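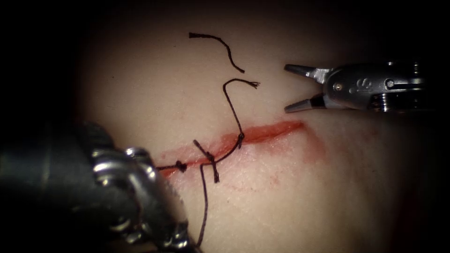 A practice incision on a suturing pad, with stitches in its left half and the right half still open.

Shokri Skills Lab opens its suturing room to all surgical residents
May 2020

Residents at the Shokri Skills Lab can now book their own time in the new suturing practice room, and the sign-up sheet has been filling up fast! The room is stocked with pale synthetic pads that take a needle and thread over and over, and the first order of 135 pads is already on the shelves.

"I love a straight cut as a first exercise," said Maritza Valderrama, who runs the lab's teaching program. "You start at one end, you keep your spacing even, and after a while your hands settle down. It's a wonderful thing to watch."

The course is called Lino, after the old printmaking blocks Valderrama used to practice on at her kitchen table. It begins with plain interrupted stitches and moves on to running stitches, knot tying and thread handling. Each resident keeps a logbook with space for 100 closures - and yes, the untidy ones go in too.

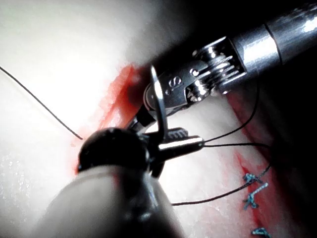 Black suture thread and instrument jaws over a red-stained pad.

Thread handling gets two full sessions of its own. Fine thread loves to cross over itself, and learning to keep the strands apart before tying a knot saves a lot of grief later on. Pouran Tehrani, a second-year resident, has been in nearly every evening since booking opened.

"My first row looked like a shoelace," she said. "My last one I took home to show my parents!"

Used pads are kept for a month so that residents can go over their stitches with an instructor, pulling gently along the edges to see how well the cut holds together.

Sessions run for an hour, mornings and evenings. A second course, on curved incisions, starts in July. Residents can sign up at the lab's front desk or call extension 549.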